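## 4. What Refill Customers Carry Home

We came to this part of the study expecting a story about price. The refill counters in our sample sell hair oil, rose water, and attar by the measure, and a customer who brings her own bottle pays less than one who buys a sealed one. Price matters, of course. But the interviews kept pulling us somewhere much more interesting, toward the bottles themselves and the small skills that have grown up around filling them.

The field team (Deepika Kotian and Dinesh Shetty, with Vimala Reddy handling the transcripts) visited 17 shops and logged 1715 refills. We then drew 600 of those for close coding. Each record notes the liquid sold, the shape of the bottle, the tool used to fill it, and anything said across the counter while the filling went on. That last column was Reddy's suggestion, and it is the richest thing in the whole data set.

### 4.1 Narrow necks

Bottles with narrow necks turn up everywhere in the records. Many are old perfume or medicine bottles, kept because they close well, and a good closure is what customers praise first. One woman had used the same bottle through two house moves and a wedding, and she was delighted to be asked about it. A narrow neck slows evaporation and it also slows the seller, who has to choose between a steady hand, a dropper, and a funnel.
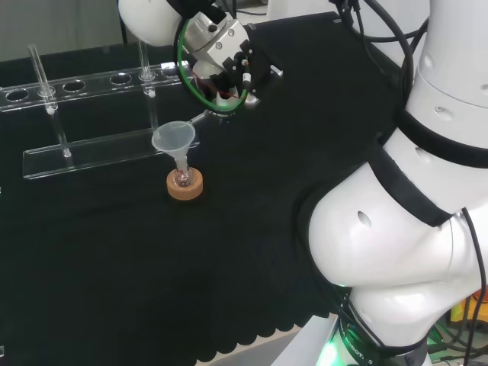 Sellers have strong opinions on this choice! At the Gowda counter, the owner uses a funnel for every oil and will not hear of anything else. Two streets away, the younger of the two brothers at Dardale pours hair oil freehand from a steel jug, and regular customers come a little early to watch him do it. We found no clear link between the tool and the age of the seller. The link with the liquid is much stronger. Thick oils go through a funnel, cheap thin liquids are poured, and attar is nearly always dropped in, a little at a time, while the customer leans over the counter.

Attar is a special case for another reason. The amounts are tiny and the price is high, so the filling doubles as a kind of public weighing. Customers told us they trust what they can follow with their own eyes. Several preferred clear or cloudy plastic to steel for the same reason, even when they agreed that steel lasts longer and is easier to wash.
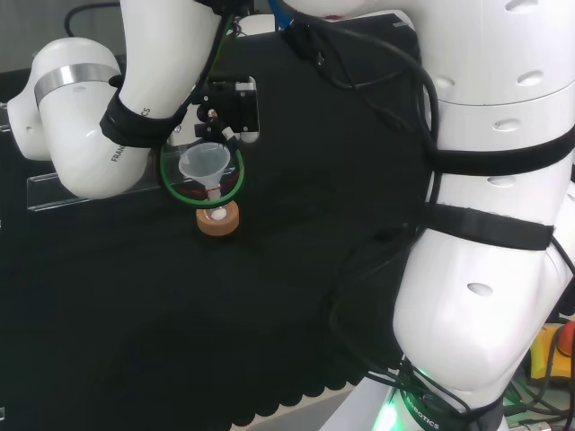

### 4.2 The counter as a surface

A second theme came out of the coding almost by accident. Shetty had begun noting what the bottles stood on during filling, mostly to help himself remember which shop was which, and the notes turned into a lovely little data set of their own. Glass, bare wood, newspaper, steel trays, and cloth all appear. Cloth is the favorite of the attar sellers, and dark cloth above all.

The reasons sellers gave were wonderfully practical. Cloth keeps a small bottle from sliding. It softens the landing when a stopper is dropped. It also makes a pale or shiny item easy to find, and the seller at Casus, who has worked in poor light for most of her life, put this ahead of everything else. The drawback is upkeep. Lint stands out on black fabric, and a stain of oil on it will never quite leave.
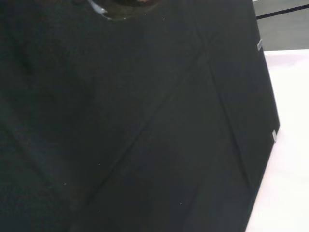

**Figure 4.** Black fabric at very close range, with light flecks of lint and a dark rounded opening near the top.

Customers read these surfaces closely. In the coded records, remarks about a clean counter tend to come just before remarks about honest measure, as if the one vouched for the other. We do not want to push this too far, as our coding scheme was not built to test it, but the pattern held up when Divya Shenoy recoded a portion of the transcripts without seeing our first pass.

### 4.3 Talk during filling

Filling takes time, and people talk. We had treated this talk as background, and it may be our favorite result. Sellers use the pause to ask after relatives, to recommend a different oil for the rainy months, and to settle last month's account.

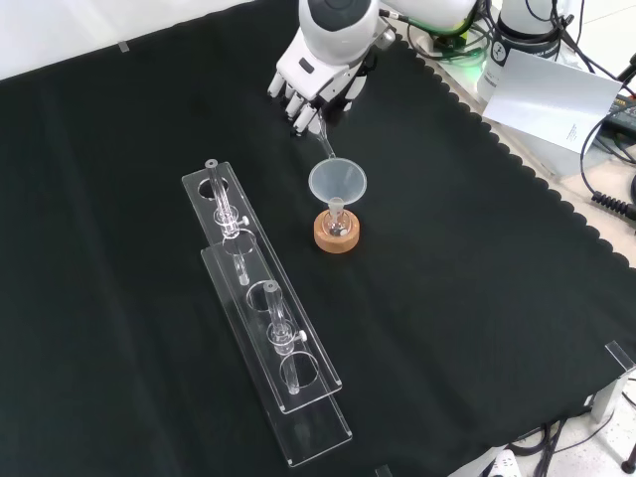
Slow fillings draw out longer talk, as one might guess, but they also draw out a different kind. During a quick pour the conversation stays on the goods. During a dropper filling it wanders, and news of births, exams, and bus routes shows up again and again. The Gulex shop, which sells only attar, gave us some of the longest exchanges we recorded, including one in which the seller talked a nervous student through the night before an interview.

Records from August stand out here. The rain kept people indoors, and customers who had finished their business stayed on to listen to someone else's. Harish Menon is now preparing a follow-up that will return to the same shops, with visits planned through 2029, and we are eager to see whether these habits survive a change of owner. Section 5 turns to the shops that have given up refilling altogether and asks what their customers do with the bottles they still keep.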